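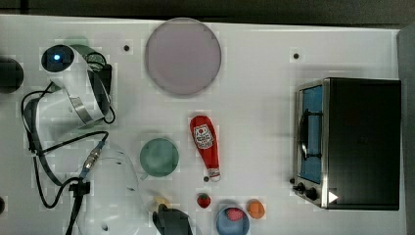

Two seats, one of them ours

Nov 11, 2023

Quick one, I have to be out the door in 20 minutes.

So the Lirklow council by-election. Two seats up in the east ward and I've had exactly one leaflet. One. It came folded inside the pizza menu and it's mostly a photo of the old Vastitz bridge, plus a line about "listening". Listening to what? No mention of the bus cuts. No mention of parking. Nothing on the Drestuta site either, still fenced off since July.
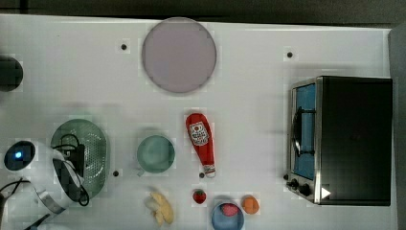 Plate on the kitchen table set.

Went to the candidates' night at the Nambiar hall anyway. 30 chairs out, maybe half of them full. Five candidates on the ballot and only two showed up. The first read from her phone. The second was better, knew what the rates increase was and said so without being pushed – then spent ages on the town slogan. I don't care about the slogan. Does anyone?

Asked about the Drestuta fence. Got told it was "under active review". It was under active review in July too, I wrote it down.

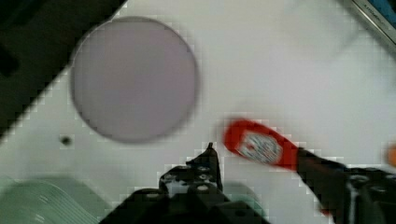 Plate again, closer.

Anyway. I'll vote, I always do, but I'm going to leave the second box blank unless somebody knocks on my door between now and then. The council website still has last time's polling places on it by the way, so check before you walk over. I emailed them about it. Got an auto reply with the wrong office hours in it, wich about sums it up.

Comments are open, keep it civil. If you got more than one leaflet tell me what was in teh others.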